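Weekend counter help wanted at Ornau

Hi, I'm Rizwan Rizvi and I run Ornau, the little coffee and sandwich place next to the Drenum bike shop. I'm looking for one more person to work weekends with me, starting in March!

You'd be taking orders, making sandwiches, wiping down tables and chatting with the regulars (they will absolutely ask where you grew up). I can teach you the coffee side, so don't worry if you've never pulled a shot. We get roughly 100 people through on a good morning and it goes by fast.

Shifts are 3 hours to begin with, longer once you feel ready. Lunch is on me, and tips get split evenly at closing. You do need to be okay with a 6:30 am start.

No résumé needed. Just stop in after 2 pm, when it's quieter, and ask for me, or leave a note with your phone number at the register.

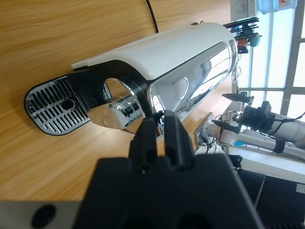 If I'm out on a bread run, Bepari at the counter can set up a time for us to talk.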